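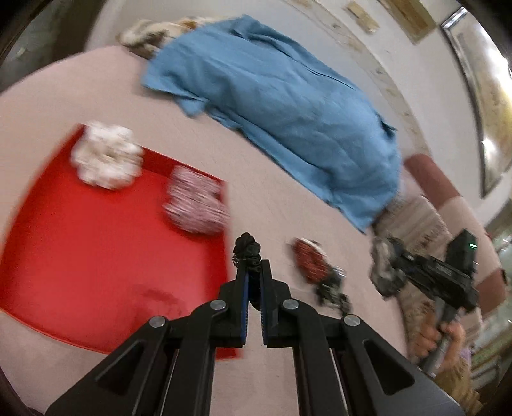 # Ferkatia task gallery: small soft goods

The Ferkatia set records household handling tasks as they are done by hand, with the operator holding a pair of grippers in place of using bare fingers. The recordings are used to train arm policies at the Poltodow bench. No arm is present while a task is being demonstrated. The grippers are carried, opened and closed by a person, and the jaw opening and tool position are logged alongside the video.

This page covers the soft goods group, chiefly hair scrunchies and a tray. Rigid items (cups, lids, cutlery) and folded laundry have their own pages. Notes are by Liviu Costache unless marked otherwise.

## Scrunchies to tray, two hands

**Task text:** "Put the scrunchies in the red tray."

Both grippers are in use at once. One can be closing on a scrunchie near the tray while the other works over the far side of the table. The operator may use either hand for any item, and may pass an item between hands, though passing is slower and most people stop doing it after the first few takes.

The black scrunchie is held at the very tip of the jaws, with fabric bunched above the tips and the rest hanging in the gap. This counts as a good grasp. A deeper one is more secure but drags the release: the fabric has further to travel before it clears the pads, and the operator ends up shaking the tool. A shake in the demonstration will be learned as part of the placing motion.

The blue pads are ridged on their inner faces. On woven and ruffled fabric the ridges do most of the work, and the jaws need less closing force than new operators tend to apply. Squeeze until the fabric stops sliding, then hold.

Red was chosen for the tray on purpose. It stands out from the pale tabletop under most domestic lighting, and the rim can still be picked out when part of it is behind the gripper linkage. White trays were used in the first sessions and were often lost against the table.

## What a take consists of

A take starts with both grippers off the items and the scrunchies spread on the table. The operator starts the recording, waits for the indicator to settle, and brings the tools in from the near edge. It ends when the last scrunchie has been let go inside the rim and both tools have been withdrawn.

Rules for the operator:

- Move at the speed you would use with a full cup in the other hand.
- Keep the jaws in view of the tool's own camera. Rolling the wrist past vertical hides the tips.
- If an item is dropped on the table, pick it up again and carry on. Do not restart.
- If an item falls to the floor, end the take and mark it F.
- Do not tidy the tray with your fingers between picks.
- A scrunchie resting partly over the rim is accepted if it stays there when released.

The dropped-item rule causes the most argument. Recovery from a missed grasp is worth having in the set, and a demonstrator who never misses gives the policy nothing to copy when it does. What is not wanted is a staged miss. These are easy to spot in the log: the jaws close at the usual height with nothing between them, and the hand pauses before going back down.

## Item notes

**Ruffled, pale.** The edge of a ruffle will lift before the elastic inside it does. Operators who pinch only the ruffle get the item off the table but lose it on the way across. Go for the body of the ring and accept that the tips will touch the table.

**Crinkled, pink.** The easiest of the group. The nubby texture holds well against the pads from any direction, so this one is given to new operators first.

**Dark, black or green.** Jaws and fabric are close in tone, and the point of contact is hard to judge in the video. Reviewers check the jaw opening trace for these items. If the opening levels off above the fully closed value, something is being held.

**Dark red with white edge.** Behaves like any other plain ring. The white edge is useful in review, as it shows whether the item has turned during the carry.

**Grey and whitish.** Tends to hang as a long loop once it is clear of the table. Lift higher than you think is needed before crossing the rim, or the loop will catch and pull the tray with it.

Items left touching one another on the table are a separate difficulty. The elastic does not tangle, but the fabric on one will ride up over the next, and a careless approach takes both. Two items in one grasp is recorded as D. It is kept in the set and left out of training for the single-pick policy.

## Tool settings

The hand-held gripper is the Dronon pattern, second revision. The linkage matches the one fitted to the Poltodow arm, so a jaw opening logged by hand can be replayed on the arm without rescaling. The pads are swapped over with a small driver and should be changed as a pair. A worn pad facing a new one pushes soft items out towards the worn side.

The opening is logged at every video frame. Before each session the operator closes the jaws fully, opens them fully, and repeats this 7 times. The first and last readings should agree. When they do not, the tool is set aside and the spare is used. Adjusting the zero in the middle of a session makes the earlier takes awkward to compare with the later ones — finish the batch on one tool or start it again.

Left and right tools are not interchangeable in the log, although they are built the same way. If you pick them up crossed, every take in the batch will have the hands reversed. The importer has no means of detecting this. Write the tool number on the session sheet before starting.

## Room conditions

Recording is done in furnished rooms. The Hollis flat is used for most of the soft goods work, with whatever cloths, seating and wall pictures the room has that month. The table is not cleared to the last item, and things that play no part in the task may stay where they are. Policies trained only on the bare bench did poorly when a cloth was put down beside the tray; the arm would slow down and hover over it.

Lighting is left as found, with one exception. Strong glare on the tabletop inside the tray area is to be avoided by drawing the curtain. Glare on a picture or a glass panel behind the table does no harm.

Motion blur on items away from the jaws is normal whenever the wrist turns. A take is not rejected for it. Blur on the item being grasped, at the moment of closing, is a fault and means the approach was too quick.

## Numbers for this group

| | |
|---|---|
| Takes accepted | 2949 |
| Takes per batch, maximum | 500 |
| Hands in use | 2 |
| Open-close cycles before a session | 7 |

The batch limit was set after the March sessions, when a loose pivot went unnoticed for most of a long batch and all of it had to be reviewed by eye. Splitting the work up costs a little time in paperwork. It also gives the operator a reason to put the tools down, and grip fatigue shows up in the traces well before anyone mentions it.

## Remote control takes

A smaller part of the group was collected by remote control at Poltodow, with the operator driving the arm from a pair of levers and watching it through a screen. The task text is identical. These takes are longer, the approach is straighter, and there are far fewer corrections near the table. Depth is the weak point. Operators come down until the fabric visibly moves and then back off slightly, and this small backing-off appears in nearly every pick.

The two kinds of take are stored together but tagged apart: H for hand-held, R for remote. Mixed training has given the steadier release over the tray so far. The comparison was made on the pink and the pale scrunchies only, and should be repeated with the dark ones before anything is changed in the recipe.

## Open points

1. Whether D takes should be trimmed to keep the usable picks. At present the whole take is left out.
2. Placing order. Most operators clear the side nearest their stronger hand first, and the policy has picked this up.
3. A tray with a lower rim has been asked for. It would help with the long loops but make the rim harder to find in the video.
4. The item list needs names that work without colour. "The dark one" is not enough when more than one dark scrunchie is on the table.

Corrections to this page go to Liviu Costache at the Poltodow bench. Give the batch number and the take letter.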